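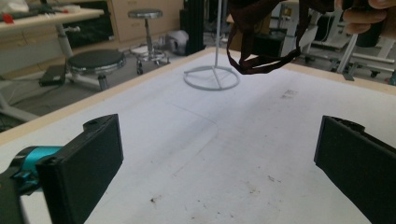

*Farahani*

The long white table at the Worstead workshop has had a busy February. For most of the month the small team there has been putting hand-held grippers through their paces, and by the time they packed up they had recorded 201 attempts at a job most of us do without a second thought – hanging a strap on a stand.

The task was chosen with some care. Boxes and blocks are easy enough to grab, and nearly every gripper on the market will manage them, but a fabric strap is a slippery sort of customer. It droops, it folds over on itself, and it never hangs the same way twice. The team had a dark maroon-brown one to hand, along with a slender white stand on a round spoked base, and those two things turned out to be all the equipment the trial needed besides the grippers themselves.

Two designs were compared. The first, the Fevum, has a pair of thick black finger pads with flat inner faces, joined to the body by a bright teal ring, and it is held and worked by a person while a camera on the tool records what the fingers are up to. The second, the Stenotov, has narrower fingers that come to more of a point, and it weighs a fair bit less. Both can be moved from the hand to a robot arm later on, so whatever is learned at the table should carry over without too much rebuilding.

Each person taking part was given 11 practice goes with each gripper before anything was recorded, and I must say that seemed generous until I had a turn myself. You find out very quickly how much you rely on being able to feel things! I closed the fingers on thin air more than once, and when I did catch the strap I had hold of two loops when I wanted one.

The results so far are closer than expected. The Stenotov was quicker at picking a single loop out of a bundle, and people liked how light it was towards the end of a long afternoon. The Fevum, with its broad pads, held on better once it had a grip, and the strap slid out of its fingers only 4 times in the whole month. Its camera view was also preferred by those who had to sit and go through the recordings afterwards, as both fingers stay in sight at the bottom of the picture and you can see the gap between them.

There were a few grumbles. The white tabletop shows every scuff, and one of the team wondered whether a marked surface might confuse the software that learns from the recordings. It has been decided to leave the table as it is for now, on the grounds that real kitchens and workrooms have marks on them too.

The next round starts at nine in the morning, once the new finger pads have arrived, and will run for 8 weeks. It will add a softer pad for the Fevum and a second, wider strap, and the same stand will be used again so that the two sets of figures can be laid side by side.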